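News from the software bench at Trarncombe

It has been a busy January for the planning side of the house, and since several of you stopped us in the kitchen to ask what all the bread was about, we thought we'd give you a proper update.

Those of you who have followed the Brornthorpe project from the start will remember that our old grasp planner treated everything as a box. It was a perfectly good way to begin, and it got us through a whole season of cartons and tubs, but a box has very little to say about a braided loaf lying on an angle. The planner would wrap the loaf in a big square-cornered shape, decide the fingers couldn't open wide enough, and give up (politely, with a log message, but give up all the same).

The new version, which we've been calling Yoo around the office, works from the depth points directly. It slices the object crosswise, looks for a narrow spot near the middle of the mass, and turns the wrist to line up with it before the arm starts down. We also rewrote the approach check, so the path is tested against the neighbouring items and the rim of the basket as well as the table. That second part took far longer than we'd planned, and we owe a big thank you to everyone at Arholm who put up with our questions about collision margins. 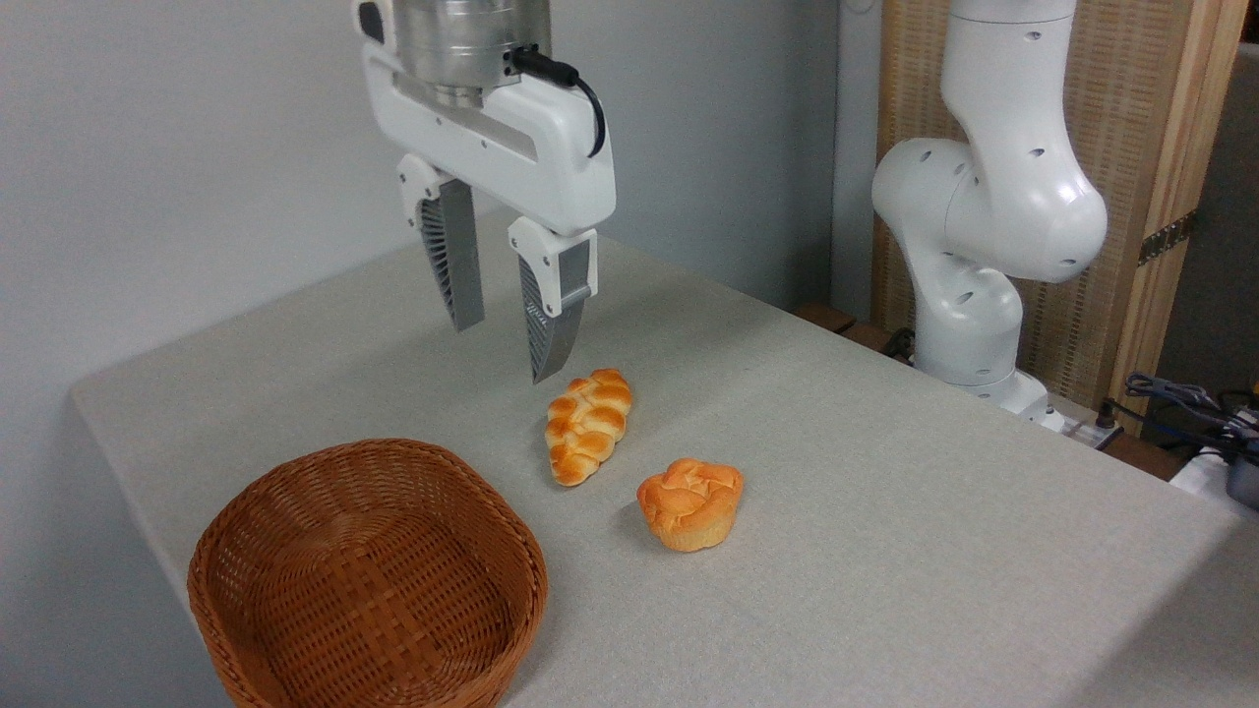
Fingers open over the braided roll, with the bun and the wicker basket close by.

Over the month we logged 447 planned picks in the bakery set. The average planning time is now about 60 milliseconds, which leaves lots of room for a second look if the first plan is rejected. Of the failures we've gone through so far, 7 came down to the same thing: glossy crust. Shiny patches leave holes in the depth data, and the planner was happily treating those holes as empty space. Missing points near an object are now counted as part of it until a better reading comes along. It's a cautious choice and it does make the planner a touch fussy around the basket, so we'll be tuning it for a while yet.

The replay viewer has had some love too! You can scrub back through a plan, see every grasp it considered, and colour them by score or by the reason they were thrown out. Version 2 is on the shared drive now, and the notes for setting it up are in the same folder. If you try it and something looks odd, please save the log before you close the window, as it doesn't yet do that on its own.

Next up is placing things in the basket neatly, and after that, softer objects.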